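Re: [flodport-users] Novent dropping paper manuals

Date: 04/11/2018
From: Thịnh Bạch 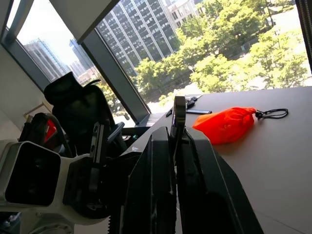 Two black gripper fingers with a dark grey piece upright between the tips.

On paper manuals: I'm not convinced.

> Walczak have told us the printed manual goes in January and
> everything moves to the Novent site. They say nearly all
> customers prefer to search online, and that it will be kept
> more up to date than the book ever was. I think we should
> welcome it.

Who are "nearly all customers"? I've bought from Walczak for 20 years and no one has asked me. If there was a survey I'd like to see the questions, and how many people bothered to reply.

The "up to date" part worries me more. My printed copy runs to 219 pages and I can find the fuse table in it with one hand. I looked for the same table on the site last night. The search gave me 3 versions, none of them dated, and 2 disagreed on the rating for the pump circuit. Which am I meant to trust? With the book I at least know which edition I've got, and so does whoever I ring up for help.

Then there's what happens when the site moves. Those of us who had Flident kit will remember the promise that the old pages would always be there. Try one of the links in our own archive and see how far you get.

I'd think better of the plan if they put up one plain file per edition, with a date on the front, that we could save and print ourselves. It can't cost much. I asked their support desk and was told my feedback had been passed on, so I'm not holding my breath.

Does anyone have a spare copy of the edition before last? Mine has lost its index. Happy to pay the postage.

Thịnh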